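Furkow Wall Banner, Teal – Review

I bought this to cover a pale white wall that gets a lot of afternoon glare. It was sold through Zekell and came folded flat in a padded envelope, with no rod and no hooks. Delivery took 5 days.

The fabric is thinner than I expected from the listing. It weighs next to nothing and hangs from two pushpins, which is how I have it up. The fold lines came out with a steam iron on low. I did not use a press cloth and the print was not affected, but I went over the back side only.

Color is a true teal. The design is a broad gray band with outlined triangles, and it is plain enough to sit behind other things without pulling the eye.

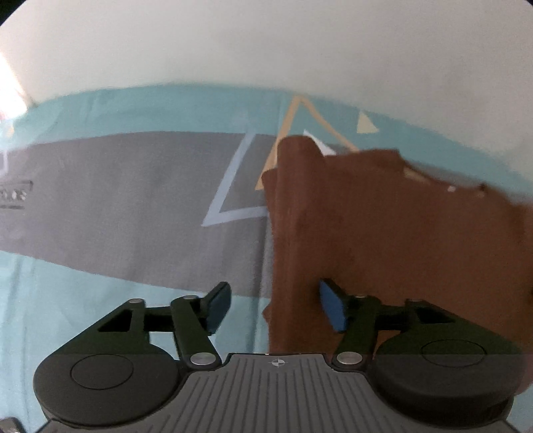 Reriso left a comment on the store page saying the gray faded after one summer in a south window, and that the seller offered a 21 percent refund. Mine has been up since June and I see no fading so far – it does not get direct sun for more than an hour a day.

The hem is the weak point. The stitching at one lower corner came loose in the wash and I had to redo it by hand. I also looked at the Hirose version, which has a rod pocket but costs more.

Good for the money if you can sew a corner. Four stars.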